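1/ The Stusden Rifle Volunteers are back on the county heritage leaflet, and so is the claim that they were "raised in 1803 and never disbanded". I've spent most of April on this and I don't buy it.

2/ There was a corps at Stusden in the invasion scare, fine. There's a muster list with a captain and two subalterns on it. After 1814 the paper stops dead. No pay lists, no returns, no inspection.

3/ The unbroken line rests on one regimental history by a retired adjutant who wanted an older date than Sadley's. He cites "local tradition". Whose?

4/ Isabelle Poirier went through the lieutenancy papers and found 13 men named in the 1803 corps. Not one surname turns up in the 1860 enrolment book. Families move, I know. All of them, though?
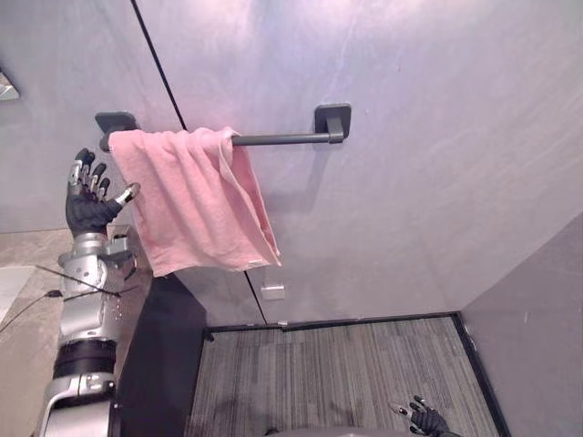

5/ Then the drum. The museum label says it was carried by the original corps. The maker's address painted inside is a street that hadn't been built in 1803. I wrote to them and got a very polite reply about "oral sources".

6/ Someone always brings up the Sadley company at this point. Sadley's own minute book says it was formed from scratch in 1860, with a row over the colour of the facings. It doesn't mention any older unit next door, and they moaned about Stusden on every other page.

7/ The 2000 reprint makes it worse. It drops the adjutant's one "it is believed" and prints the whole thing as fact. Everyone since has copied the reprint.

8/ I could be wrong. If you have a pay list, a letter, even a tailor's bill for Stusden between 1815 and 1859, please send it. Another photo of the drum won't do it.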